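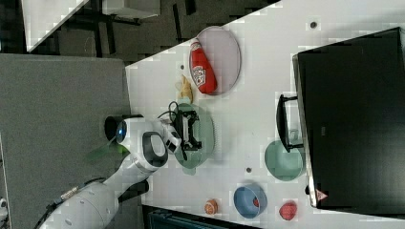

On Saturday a list member wrote:

> My view is that we are ten years away from any of this being useful in a
> house. I went to the open day at Senley and watched a machine spend the
> best part of a morning putting crockery away. My mother could have done
> it during the adverts. Until one can clear up after a meal without
> someone standing by, I don't see what there is to buy.

I agree with part of this. Speed is still poor, and a table with a few plates, a bowl and a ketchup bottle on it is harder than it looks. A flat plate gives two fingers very little to get hold of, and a bottle lying on its side is a different job from one standing up.

But I would not go by one open day. At Lotden we kept a log from February onwards: 2,185 tries at moving one item from the table to where it belonged. Of those, 538 needed a person to step in, and 395 of the 538 were plates or bowls. Fruit and bottles gave far less trouble.

That is not good enough for a kitchen. It might do for a canteen, where the plates are all the same and somebody is on shift anyway. Karam are looking at that, and so are Lolteo, though Lolteo only want trays done.

Has anyone on the list tried softer finger pads on thin rims? We have used the plain ones so far - I would like to hear results before we order more.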